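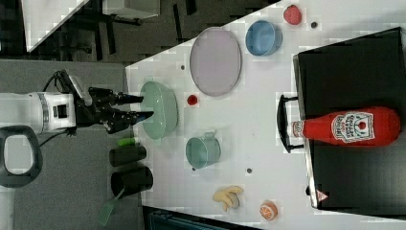 I put off learning to make royal icing in colors for years, mostly because I thought you needed a drawer full of fancy tubes and a steady hand, and I have neither. Then I made 200 cookies for my cousin's wedding shower and had to figure it out fast. The look everybody asks me for now is soft and chalky, like old-fashioned dishes. Think of a mint-green bowl next to a pale lavender plate, with one red strawberry on a white table to wake the whole thing up, and you've got my favorite palette in one go. So that's the set I'm going to walk you through: mint, lavender, light blue, and a small batch of strawberry red for the accents.

What you need

2 pounds of powdered sugar
6 tablespoons meringue powder
3/4 cup warm water, plus more by the teaspoon
1 teaspoon clear vanilla (the brown kind will turn your white a little yellow)
Gel food coloring in green, blue, violet, yellow and red
A pack of toothpicks
Small bowls or cups with lids
Piping bags

Use gel, please! The little watery bottles from the baking aisle will thin your icing before you get anywhere near the color you want. I tried it with a red once and ended up with pink soup.

Making the white base

Put the meringue powder and warm water in your mixer bowl and whisk it by hand until it's foamy and the lumps are mostly gone. Add the powdered sugar and the vanilla, then switch to the paddle and run it on low for 7 to 10 minutes. Low! I know it's tempting to crank it up, but high speed beats in a ton of air and you'll be popping bubbles on your cookies all evening with a toothpick. It's done when it looks matte and holds a stiff peak.

Cover the bowl with a damp towel the second you stop mixing. Royal icing crusts over really fast, and those dry crumbs will clog a piping tip every single time.

Color it while it's thick

I used to thin first and color after. My friend Godelieve Groen, who taught me most of what I know about cookies, watched me do it and very nicely took the spatula out of my hand. Color the thick icing, then thin it. Gel adds a bit of liquid, so if you've already got the texture perfect you'll overshoot.

Scoop the white into your cups. I split mine like this: a third stays white, then mint, lavender and blue get equal shares of most of what's left, and the red gets just a few spoonfuls.

Mint: Dip the very end of a toothpick in green, swipe it through the icing, and stir all the way to the bottom. Then add a speck of blue. If it looks like toothpaste, a tiny bit of yellow will calm it down. I like mine so pale that you need the white beside it to be sure it's green.

Lavender: Violet gel is different in every brand, and some of them lean gray as they dry. Add it in dots. If it goes gray on you, half a dot of red usually brings it back. Lavender also fades in sunlight, so don't leave the finished cookies on a windowsill (I did this, and they came out the color of a paper bag).

Light blue: The easy one. One swipe of blue, stir, stop. Go and look at it in daylight before you add any more.

Red: You need a lot of gel here and there's no getting around it. Stir in more than seems right, stop when it's a dark coral, cover it, and leave it overnight. It deepens as it sits. If you keep adding until it's truly red in the cup, it'll taste bitter and it'll bleed into your nice white background.

In fact all of these get darker as they rest, the pastels too, just less. Stop one shade lighter than you want.

Thinning

For outlines, add water half a teaspoon at a time until the icing feels like soft toothpaste. For filling in, keep going until a ribbon dropped off the spoon melts back into the surface in 12 to 15 seconds. I count out loud. My kids think it's hilarious.

If you go too thin, stir in a spoonful of your leftover white. Sifted powdered sugar works too, but it takes longer to smooth out.

Keeping bleed away

Let each color dry before you put another one right up against it. For the pastels I give it an hour with a small fan blowing across the tray. For red on white I wait until the next day. If you live somewhere humid, give everything extra time, and never put iced cookies in the fridge to speed things up.

Storing what's left

Press plastic wrap right onto the surface, put the lid on, and it's good in the fridge for a week. It'll separate a little, so stir it well. The gel sometimes settles into streaks at the bottom and you'll get a surprise stripe halfway through a cookie if you skip that.

Nathalie Martens asked in the comments on my last post whether you can freeze it. Yes! I freeze mine flat in zip bags for up to two months. Thaw it on the counter with the bag still closed, then squish it around before you snip the corner.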